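Looking After the Two-Armed Unit: Setup and Upkeep at Norneo
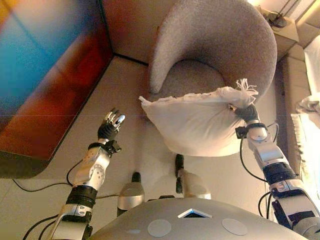 Photo: Bijan Mazandarani / Norneo

The Norneo living room laboratory operates one two-armed robot, which is employed in trials of household tidying. The notes in this gallery concern the care of the machine and are issued by the Equipment Office for staff and visiting researchers. They supplement the maintenance manual and do not replace it.

Right hand
The black multi-fingered gripper has one corner of a white cushion in its hold, with the cushion in the air in front of a gray armchair. Soft goods are used for the grip check at the start of each session. The operator closes the hand on a corner, raises the item clear of the floor and compares the finger readings with those on the setup sheet. Hands that fall outside the permitted range are referred to Shahla Nikzad before further work.

Fabric and loose threads
A short tuft of fringe stands up from the pinched corner. Lint and thread are the most frequent cause of service calls on the hands. Fingers are to be brushed out after every session involving textiles, and the finger joints inspected under a lamp. Compressed air must not be used, as it drives fibers further into the joints.

Left hand
The left hand is open and empty, its fingers partly curled. The fingertip covers on this hand are silver and are treated as wearing parts. Both hands are removed for bench inspection after 200 hours of operation. Covers are changed at the same time if the surface has become smooth, and the old set is returned to the stores at Zemine.

Cables
A black cable loops out from the right wrist and follows the side of the arm. Other black cables curve across the floor beside the left arm. The wrist loop is left long on purpose so that the joint may turn through its full range, and it must not be shortened or taped flat. Floor cables are walked and checked by hand before power is applied. Any cable with a nick in the jacket is withdrawn from service.

Arm joints
The links of the right arm are silver-gray, with black rings at the joints. Ring fasteners are checked with the torque driver kept in the Skendico cabinet, and the result is entered in the log by the person who made the check. Houshang Khosravi reviews the log each January. The present arms have completed roughly 2,000 hours of operation between them.

Torso
The rounded gray shell carries two light-gray discs, and a small opening near its top edge glows faintly blue and white. The shell is wiped with a damp cloth only. It may be lifted for access to the wiring once the main supply has been isolated and tagged, and two persons are required for the lift.

Requests for training on the hand inspection procedure should be addressed to Homa Ahmadpour, Equipment Office, Valderrama Building, Room 125.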